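Guides > Desktop Refurbishing > Memory and Processor

Section 6: Getting the inside ready and fitting the memory

By now you should have the side cover off and set down somewhere it won't be trodden on, and we hope you've had a cup of tea as well, as this next part is much pleasanter when you aren't in a hurry. It is the bit most people worry about, and the bit most of them tell us they enjoyed in the end. If this is your first tower, do read the whole section through once before you pick anything up.

The notes apply to every tower that comes through the Pletirside scheme, whichever maker's badge is on the front. Layouts vary a good deal, so take your time finding your way about before you begin.

Caution: The mains lead must be out of the back of the machine, and not merely switched off at the wall. Once it is out, hold the power button in for a few seconds to let any leftover charge go. Never open the power supply itself, whatever state it seems to be in. If you think it is faulty, put the whole machine back in its box with a note and we'll see to it.

1. Lay the tower on its side on a firm table, with the open side facing up. A folded towel underneath will save both the paint and the table.

2. Touch a bare metal part of the case before you reach inside, and do it again each time you come back from answering the door or stroking the cat.

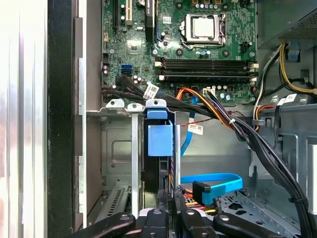 3. Find the memory slots, the long narrow ones lying side by side with a little latch at each end. On many boards they sit close to the processor, so you'll be working near its metal cover and the wire lever that clamps it down. Please leave that lever alone for the moment; it gets a section to itself later on.

4. Ease any cables away from the slots. They can be surprisingly springy, and a thick bunch will try to creep back while you aren't looking, so a soft tie or a loop of ribbon is a great help. Don't tug at the plugs, and don't peel off any labels you find wrapped round the leads, as we use them when we check the machine back in.

5. Press the latches outwards at both ends of the slot you mean to fill. If your board has a latch at one end only, that's quite all right, just open the one.

6. Take the Bania memory stick out of its sleeve, holding it by the short edges, and line up the notch in its gold edge with the ridge in the slot. It will only go in one way round. If it doesn't want to sit down, turn it about and try again, and never be tempted to force it.

7. Push down evenly with both thumbs until the latches swing in and click. It takes a firmer push than you might expect!

Note: If you have two sticks, look for the slot numbers printed on the board, and check them against the Condori sheet that came in your parcel. A pair in the wrong slots will usually still work, only a little more slowly.

8. Let the cables go gently back, making sure that none of them is resting against a fan, and leave the cover off until you have finished the next section.

Zalholm Refurbishing Guide, revised November 2024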